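Jondwood Labs > Test Bench > Hand-held Gripper Comparison > FAQ

We use cookies to remember your region and to count page visits. Accept | Settings

Hand-held gripper comparison: frequently asked questions

These answers cover the bench comparison of the Jevska and Verhoeven hand-held grippers. They are maintained by Jyoti Sengar and were last revised in April. Questions about arm-mounted versions belong on the Brosterton page.

What was compared?

Two hand-held gripper designs, each with a camera looking along the fingers and a cable back to the recorder. The Jevska was tried with its standard fingers and with the longer set. The Verhoeven has one finger type only. Both log jaw opening, camera images and pose against a shared clock.

How many trials does the comparison use?

The full log holds 3546 attempts. Of these, 169 were excluded for dropped frames or a lost pose track. Excluded attempts stay in the download with a flag in the last column.

What does the finger camera need to see?

Both fingertips, at full opening, with enough of the work surface between them to judge the approach. If one tip drifts out of view as the jaws open, the mount is too low or has been tilted. Check this before anything else; pose calibration will pass quite happily with a badly aimed camera.

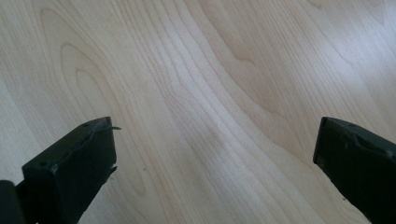 Finger camera view, jaws apart over bare wood grain.

Does glare on the table matter?

It matters for feature tracking. Bright reflections hide the grain, and a tracker that relies on surface texture will lose points there. Lock the exposure with the gripper over the brightest part of the table, then check that detail in the dark fingers is still usable. We did not cover the table with a cloth, as most users will be working on a plain surface.

Do worn fingers affect the results?

Yes, mainly on thin items. Scuffed or ragged edges change the contact point and can catch on packaging. Şengül Güneş replaces fingers when the tips no longer meet squarely at full closure. Cosmetic wear away from the gripping face is ignored. Finger changes are recorded in the log so that results can be split by set.

Why test with two hands?

Many of the failures we care about do not appear with a single gripper. Cables cross, one plate hides the other from the overhead camera, and the operator turns a wrist further than the tracker likes. Box-and-bin tasks bring most of this out quickly. The bin walls limit the approach angle, so a bulky gripper body has to come in steeply or reach across the rim.

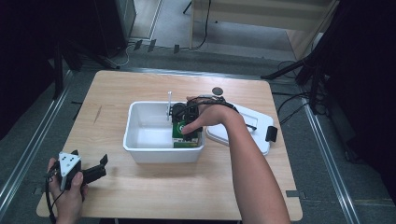
Wrist angle is not measured directly. Corinne Esposito reads it from the head camera when an attempt is queried, and the note goes in the comments column. If your operators report strain, shorten the session before changing the grip.

How should the cables be routed?

Over the back of the hand and along the forearm, with a loop left slack at the wrist. A tight cable pulls the body round during fine closing and shows up as a slow yaw error. Keep the spare length clear of the bin.

Can I mix one gripper of each make?

You can, but the jaw opening values are scaled differently. Convert both to millimetres before merging — the script in the download does this — and calibrate each unit separately. Amos Haverford found no clock problem with mixed pairs on the current firmware.

Which one do you recommend?

For boxed goods, the Jevska with standard fingers. For small loose parts the Verhoeven closes more evenly, though its release is slower. The longer Jevska fingers flex under load and we would not buy them again.

Where do I report an error in the log?

Send the attempt number and the column name to Liudmyla Kobzar at the bench desk. Corrections are added with the next revision of the file.

Contact the bench desk | Copyright Jondwood Labs | Back to top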